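Bin Picking in a Shared Workshop: Project Report
Omberg workshop course, 27 June 2025

1. Background

The goal was to get an industrial arm to pick mixed plastic parts out of a deep metal bin. We called the project Karo. The work was done in the shared workshop at Prerkgate, where members book the benches by the evening, so everything we added had to come apart again at the end of a session.

We started with a flat tray. Picking from the tray was easy and taught us very little, because the parts spread out and the gripper could come straight down on each one. After two weeks we changed to a bin with sloping walls, and most of our earlier settings stopped being useful.

2. Setup

The arm is a KUKA with a metal gripper on the wrist. The gripper cables run along the outside of the arm and loop under the wrist. This loop gave us more trouble than the software did. If it is too short it pulls when the wrist turns, and if it is too long it hangs into the bin and drags over the parts.

We tried 3 routings. The last one leaves enough slack for the wrist turns we use and keeps clear of the gripper linkage in most poses. It still hangs low when the arm reaches toward the near wall.

The bin sits on the wooden work surface, with an orange-handled spring clamp on its rim. A sheet of cast acrylic, still in its brown paper, lies next to it and will become the splash guard described in section 5.
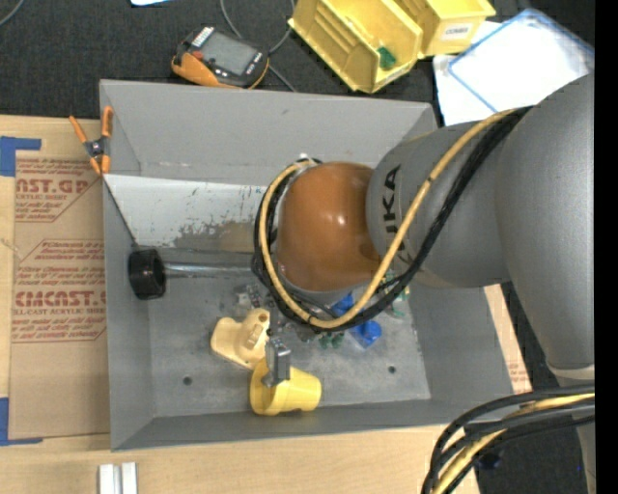
Why is a part near the wall harder to pick than one in the middle?

The gripper needs room on both sides of the part before it closes. Next to a wall, one finger has to fit into the gap, and a small error in position puts it on the metal instead.

3. Control program

The control program is called Hứa. It takes a target point, moves the arm above it, lowers the gripper slowly and closes. We set a minimum height over the floor of the bin so that the fingertips could not be driven into it. The height was measured by hand with a feeler gauge and typed in -- a better method would be to touch off on the floor at the start of each session.

Speed inside the bin was kept low. Above the rim the arm moves faster, with a pause before it goes down.

4. Results

We ran sets of 20 attempts with the same group of parts, mixing them by hand between sets. Cups were the most reliable item when they lay with the open end facing a finger. Flat molded pieces were the worst, as the fingers slid off the edges. Clear parts were hard to place correctly and we often had to enter the target point by hand.

A failed pick usually cost us up to 2 minutes, including the restart.

5. Remaining work

The acrylic has to be cut and drilled. The cable loop should get a proper holder on the second link in place of the ties. We would also like to try softer pads on the fingertips, and the pads are on order. The bin position is marked with a pencil line, which wears off and should be replaced with a screwed-down stop.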